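FOR IMMEDIATE RELEASE
30 Jun 2018

Kavadeck Press to Publish 12-Week Study of Nehemiah for Small Groups

CISNEROS - Kavadeck Press will release "Stone on Stone," a study of the book of Nehemiah by Bible teacher and author Akua Frimpong, this fall. The study runs 12 weeks and is written for church small groups, Sunday school classes and people reading at home by themselves.

"Stone on Stone" follows Nehemiah from the day he hears that the walls of Jerusalem are broken down to the closing chapter, when he comes back to the city and finds that many of the promises made there have been dropped. Each week has five short daily readings, a page of questions and a closing prayer. The daily readings are meant to take 15 minutes or less.

Frimpong has taught adult Bible classes at Idano Fellowship in Cisneros for 26 years. She first taught Nehemiah there in March of last year and wrote the lessons out by hand for her class each week. Other churches in the area asked for copies, and the handwritten sheets became the first draft of the book.

"People know the wall," Frimpong said. "They know it went up in 52 days. What I wanted my class to spend time on was chapter one, where he sits down and weeps and fasts and prays before he says a word to the king. He prays for months. Most of us would have been packing by supper."

The study gives three full weeks to prayer in Nehemiah, including the very short prayer in chapter two, offered while the king is waiting for an answer. Two weeks are given to the opposition of Sanballat and Tobiah, and one to chapter five, where the trouble comes from inside the city and the poor are mortgaging their fields to buy grain. Frimpong said chapter five is the part most often skipped in group studies.

"I have sat through whole sermon series on Nehemiah that went from the swords and trowels straight to the finished wall," she said. "Chapter five is about debt. It is about people selling their sons and daughters. You can't hop over it."

The long list of names in chapter three also gets its own week. Readers are asked to pick one of the families or trades on the list - the goldsmiths, the perfume makers, Shallum and his daughters - and write a paragraph about the section of wall they worked on.

Azucena Alvarado, senior editor at Kavadeck Press, said the staff tried the lessons with four groups before the text was final. Two met in homes, one met at a church in Zotham and one was a lunch group made up of hospital workers.

"The lunch group told us the first draft had too many questions, and they were right," Alvarado said. "We took out 60 of them. What is left can be talked through in one sitting."
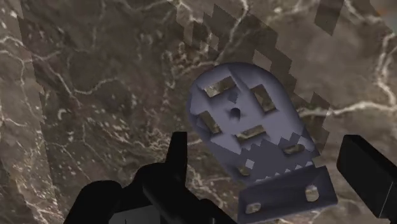
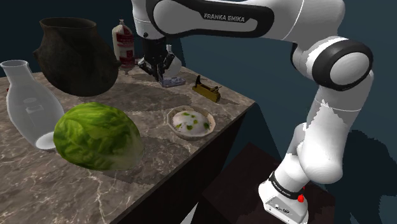
A leader's guide will be sold separately. It was written by Faustino Zavala, pastor of discipleship at Idano Fellowship, and has background notes on Persia under Artaxerxes, a map of the gates and suggestions for groups that can only meet every other week. A Spanish edition of both books, translated by Jovita Becerra, is planned for next spring.

The first printing will be 4000 copies. Churches that order 12 or more copies of the study before the release date will receive one leader's guide at no charge. The Bible text is quoted briefly in the daily readings, and participants will need their own Bibles. Any translation may be used.

Frimpong will teach the first lesson at a free evening event at Idano Fellowship in September. The evening will include singing, a reading of Nehemiah chapter one in English, Spanish and Mandarin, and time for questions. Child care will be offered for children under six. Xiaoqing Cui, who leads the Mandarin-speaking fellowship at the church, will host. The date will be posted at the church and in the Kavadeck fall catalog.

About the author
Akua Frimpong is a Bible teacher and retired school librarian. She is the author of one earlier book, "A Lamp in the Hallway," a collection of readings on the Psalms. She and her husband live in Cisneros.

About Kavadeck Press
Kavadeck Press publishes Bible studies, devotionals and church school materials. Its offices are in Zotham.

Media contact
Review copies and interview requests: Azucena Alvarado, Kavadeck Press, Zotham. Please give the name of your publication and a mailing address - review copies are sent in print only.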